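Can a robot sort and pack fruit yet, or am I dreaming?

Posted in Home & Small Shop > Gadgets and Automation

Tharushi Weerasinghe

Hi all! I run a very small fruit gift business out of my house (boxes of mandarins and lemons, a few sweets tucked in, ribbon on top) and in the busy stretch from the holidays through March I spend my evenings picking fruit out of one tray and putting it into another. Over and over. My wrists are not happy with me.

So I started looking at robot arms. There's one from a company called Clullider that sells for 2000 dollars, arm and gripper together, and the sales page says it can handle "delicate produce," which sounds great, but the video on that page is all sped up and the fruit is sitting in neat rows like eggs in a carton. My fruit does not sit in neat rows. It rolls, it leans on the side of the tray, and half the time there's a packet of something next to it that I forgot to put away.

What I want to know is whether any of these can do the boring middle part yet. I don't need it to tie ribbon. I'd just like it to take a mandarin out of a shallow tray, not squash it, and set it down in a box. A mandarin seems like it should be the easy one, right? It's small, it's bright orange, and soft pads on either side ought to hold it fine without digging into the peel.
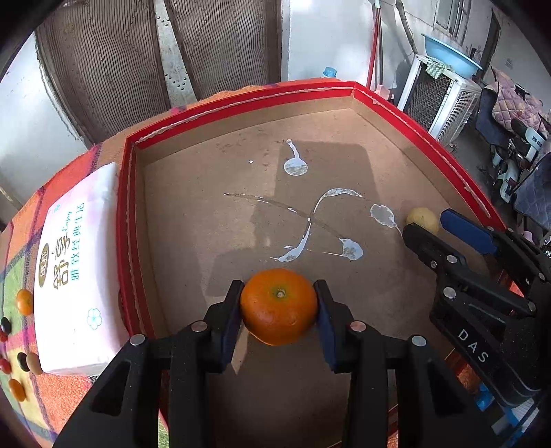 Huiling Li

Picking it up is the part that works! I'd worry about everything after that. I help out at a shop called Ovness (we do packed lunches and fruit cups) and we had an arm on trial last year, a different make from yours, and grabbing one piece of fruit off a flat surface was fine almost from the first morning. Then we asked it to fill a box and the trouble started. It would set the first piece down, come back with the next one, bump the first, and everything shifted. A person just nudges things over with a knuckle without thinking. The arm had to stop and look again every single time.

Speed was the other thing. I timed it one afternoon because my boss wanted a number. It took the arm 50 seconds to move 2 mandarins into a box, and I can do that while answering the phone. Now, it doesn't get sore wrists and it doesn't need a break, so if you could leave it going overnight maybe slow is okay. We couldn't leave ours, because when it dropped something it would happily keep going with whatever was left and the dropped one stayed wherever it landed.

Some stuff I wish we'd asked before the trial:

Can it tell a soft mandarin from a firm one? Ours used the same squeeze on everything. You could set the squeeze yourself, but then a heavier lemon slipped.

How does it do when the light changes? We had ours near a window and it got noticeably worse late in the day. Move it away from the window if you have the room.

Who fixes it? The fingertip pads wear down and you want to know you can get new ones without shipping the whole gripper back.

And please ask them for a video at normal speed with fruit dumped in any old way. If they won't send one I'd keep my money. For what it's worth, I'd say wait another year or two unless you enjoy tinkering, in which case you'll have a lovely time and pack very little fruit.

shopfloor_navero

I do maintenance in a packing shed, so a bit bigger than your setup. Big sorting lines have been doing citrus for ages but they use belts, chutes and cups, no fingers at all. For a home business I'd look at a slanted tray that rolls the fruit down to you before I looked at any robot. Cheap, and you can build it in a weekend. Saves your wrists too, you're not reaching over the edge all night.

Tharushi Weerasinghe

Thank you both, this is so helpful! The 50 seconds made me laugh out loud, I would lose my mind watching that. I've written to Clullider and asked for the normal-speed video (fruit dumped in, no rows) and I'll post it here if they send it. Meanwhile my brother thinks he can make me the slanted tray. Does anyone know how steep it should be? Lemons roll kind of funny and I don't want them all piling up at one end.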